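How to Clean a Marble-Look Countertop and the Power Strip That Lives on It

Marble-look surfaces hide dirt well. The veining covers coffee rings and crumbs until the light hits from the side, and by then there is usually a sticky layer under whatever stays parked there. The top I work with is the beige Arholm pattern, and the same steps do for most sealed or laminated tops. Plan on 30 minutes.

What you need
A scrub brush with a handle
Two soft cloths
Dish soap and warm water
A dry cotton swab or two

Step 1. Clear the loose things first. Small items go in a tray. Unplug the power strip at the wall and move it off the surface before any water comes out.

Step 2. Sweep the crumbs toward you with a dry cloth. Wet crumbs turn to paste and get pushed into the seams of any border.

Step 3. Mix a small squirt of dish soap into a bowl of warm water. Dip the brush, shake it out, and scrub in short strokes along the veining. Let soapy water sit for 60 seconds on dried spots, then go over them again. Keep the brush to hand for the edges. Mine is purple and easy to find.
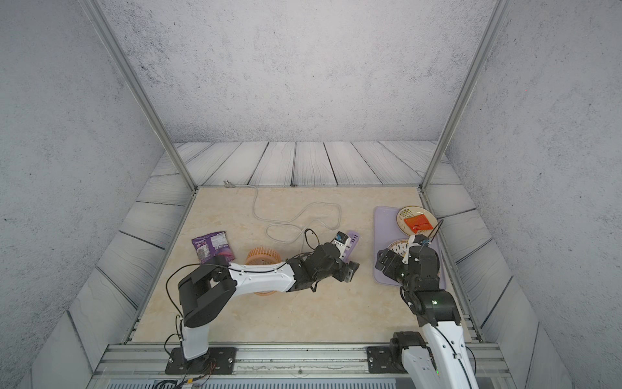 Mac Giolla wrote in to say that a stiff brush dulled the finish on a top like this within a year, and that a soft one with more soap takes longer but leaves no haze. If your surface is glossy, test a corner first.

Step 4. Wipe with a clean damp cloth, then a dry one. Border planks with a wood-grain pattern need the dry cloth right away - water likes to sit in the seams.

Step 5. Now the power strip. With it still unplugged at the wall, take out every charger and cable. Wipe the housing with a barely damp cloth and no soap. Smudges on a light-colored housing usually need a second pass. Do not push anything into the socket openings or the USB ports. Use the dry swab around the rims only.

Step 6. Leave the strip to dry for 30 minutes before you plug it in again. Lay it flat with the cord running straight out from the end, and keep the charger cables off to one side so the next wipe-down goes faster.

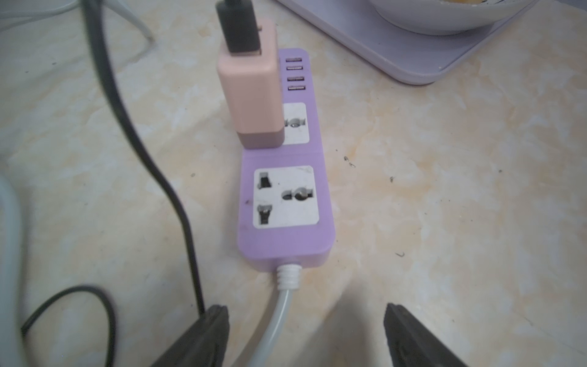

Power strip with four USB ports and a pink charger plugged in.

Repeat the dry sweep daily and the full routine in the first week of each month. Next up is August.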